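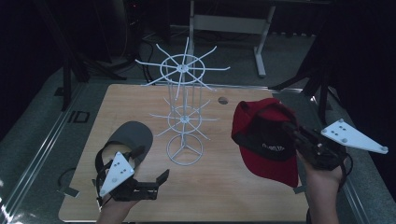

Chia-hao Tseng
Product Lead, Peltden

Latia 9 Classroom Laptop

I have been asked to keep this page short and to avoid the word "revolutionary". The second part was easy. The Latia 9 is a small, slightly heavy laptop for schools, and it does what small, slightly heavy laptops have done for years, only it goes on doing it after a bag has been swung at a radiator.

Why another one

Before I joined Peltden I spent a long time on programmes that gave computers to schools. We had lovely launches. There was usually a ribbon, often a minister, and once a brass band. Then came February, the hinges started to go, and the person who knew how to order new hinges had moved to a different department. I have seen a cupboard holding a whole year group's machines, every one of them waiting for the same small piece of plastic.

So the Latia began as a list of spare parts, and we drew a computer to go with it. My colleague Amedeo Pagano, who did most of the drawing, would like it known that he wanted a nicer lid.

What you get

Screen: matt, readable by a window, not very exciting in the dark
Memory and storage: both in sockets, both replaceable with the machine on a desk and one screwdriver
Keyboard: sealed against spills, comes out in one piece
Battery: lasts a school day with the brightness at a sensible level (children do not keep the brightness at a sensible level)
Case: rubber corners, one colour. We did consider a second colour. The meetings were long.
Weight: 1442 grams with battery
Ports: full-sized, on both sides, so left-handed pupils can stop apologising
Screws: 9, all the same

Repairs

Every Latia order comes with a parts box and a printed manual. The manual was tested on teachers at the end of the afternoon, on the theory that if it made sense then it would make sense at any hour. Changing the screen takes a beginner 30 minutes. Amedeo does it faster and will tell you so.

Parts stay on sale for as long as we sell the machine and for nine years after that. Opening the case does not affect the warranty. Dropping it from a roof does, and yes, that clause has a history.

Software

The Latia ships with Caputo, our classroom system, which starts quickly and then keeps out of the way. It works without a connection and catches up when it finds one. If your school already uses something else, put that on instead - we won't sulk, and the drivers are on the same memory stick as the manual.

Lessons and shared files can be kept on a Morkusico box, a quiet little server that lives on a shelf and looks after a class of up to 32. It is sold separately. I argued for including it and lost.

Ordering

We sell to schools, councils and charities. Single machines are available to anyone who asks politely, though you will still get the parts box and it is quite large. Please tell us your keyboard layout when you order, and who will be doing the repairs. We like to send that person their own copy of the manual, with a name on it, in case they move to a different department.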